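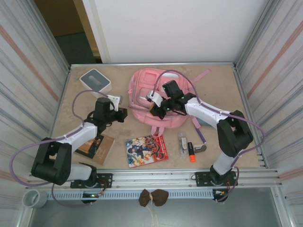

Tissue box on the table, doorway on the left.

Part 3: Setting up your Ovard humidifier

Okay, you've got it unpacked and you've read my bit on filters, so let's get this thing running! I've had mine going since February and I've made most of the mistakes for you.

1. Pick your spot. I like a table or a sturdy shelf, a good arm's length from the wall (mist and paint do not get along). Keep tissues, books and mail out of the way of the nozzle.

2. Lift the tank straight up and flip it over. The cap is stiff the first time, so use a dish towel for grip.

3. Fill to the line with cool water. Mine holds 3,000 ml, but I stop at 2,000 because I slosh when I walk.

4. Set the tank back down and wait for the glug. No glug means it isn't seated, so lift and try again.

5. Plug it in, press the big button once, and turn the dial to low. Leave it there for the first night.

Note: the light blinks blue for a minute at start-up. Mine still does it every single time and I've stopped worrying.

Caution: never move it with the tank on. Unplug it, tank off, then carry the base level with both hands.

Caution: don't put oils in the water! The Ovard has no tray for them and they'll crack the cap.

6. Empty whatever is left each morning and let the tank air out upside down. Scale removal is in Part 4.

Comments

pokano_fan: The dish towel trick saved my wrist, thanks!

drysinus70: Mine glugs all night long, is that okay?

mapleporch: Step 4 got me. I had it in backward for a week.

We use cookies to remember your settings. Accept | Manage

Contact | Copyright 2022 Ovik Home Guides | Back to top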